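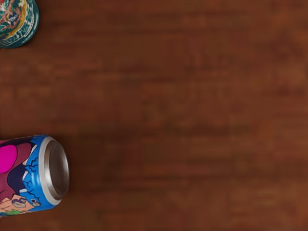

Chapter 6
When the Arm Lets Go: Faults in Pick-and-Place Cells

A beverage can is a wonderful teacher. It is light, it is cheap, it rolls, and its thin wall will dent under a grip only slightly firmer than the one needed to lift it. Almost everything that can go wrong when a robot handles an object can go wrong with a can, and it usually goes wrong in front of you, with a clatter, so you know where to start asking questions.

This chapter begins with a fault in the can-sorting cell at Pidurthorpe. The cell had an arm with a two-finger gripper, a camera mounted over the work surface, and a controller running a planning package called Trunirero. Its job was to pick up cans one at a time and set them upright in a tray. The planner had been tuned in simulation, moved to the real cell, and left to run. It logged 393 picks before the stop that concerns us.

On the last of those picks the arm closed its fingers on a can that was lying down, lifted it, and began the turn to set it upright. Partway through the turn the can slipped and fell. A dropped can is a small matter. What happened next is why the case is in this book: the arm kept going. It finished the turn, moved to the tray, lowered its empty gripper, opened the fingers over a spot that was already filled, and pushed down on the can standing there until the force limit tripped and the brakes came on. By then the gripper was well inside the area an operator would reach into to clear a jam.

6.1 Two faults, one stop

It is tempting to say that the fault was the slip. Try to resist that for a few pages! The slip was the first thing anyone could see, but the stop needed at least two separate faults, and each one had been sitting in the cell for some time.

The first was in how the planner chose its grip. A can standing up and a can lying down look very different from above. Standing, it shows a circle, and any pair of points on opposite sides of that circle will do. Lying down, it shows a shape close to a rectangle, and the good grips are across the narrow side, near the middle of its length. If the can sits at the edge of the camera's view, only part of that shape can be seen. The planner took the middle of what it could see and treated it as the middle of the can. For a can half out of view, this put the fingers too close to one end, and the weight of the rest pulled it around as the arm turned.

The second fault was in what the controller believed. Once the fingers closed, a flag called "holding" was set to true, and it stayed true until the fingers opened again. Nothing checked it in between. The gripper did report its finger width 12 times a second, and after the slip that width dropped to zero, but the reading went only to the log. The proof that the gripper was empty was being written down faithfully while the arm carried on as if it were full.

We call the first a perception fault and the second a state fault. Perception faults are about what the machine takes in from the world. State faults are about what it goes on believing afterward. You will meet both kinds again and again, and it pays to keep them apart, as the repairs are quite different.

6.2 Why the simulation missed it

The planner had passed 232 simulated trials at the Harms test bench without a drop. Each trial placed the cans at random, but the random positions were drawn from the inner part of the table, well away from the edges of the view. The trials were run properly and the results were recorded properly. They simply never asked the question that the real cell asked.

There was a second gap. In the simulator, a gripped can was fixed to the fingers as though glued. This is a common shortcut, and a reasonable one when you are testing paths and timing. It also means that a bad grip and a good grip give exactly the same result, so a test for slipping could not have failed.

Section 6.5 shows how to build trials that look for trouble – cans at the borders, cans touching, cans with strong artwork that confuses an outline finder – and how to turn friction back on without making every run painfully slow.

6.3 The stop itself

The force limit worked, and we should enjoy that for a moment. It was the last layer of protection and it did what it was set to do. But a last layer that has to act is telling you something about the layers before it. In the Illier method, which we use for the rest of the chapter, you start at the stop and walk backward, and at each step you ask what signal was available and where it went.

Before reading on, sketch the Pidurthorpe sequence as a timeline. Mark the moment the camera image was taken, the moment the fingers closed, the slip, and the stop. Then mark the earliest point at which the controller had enough information to halt the arm. Keep your sketch handy, as we will add to it in Section 6.4.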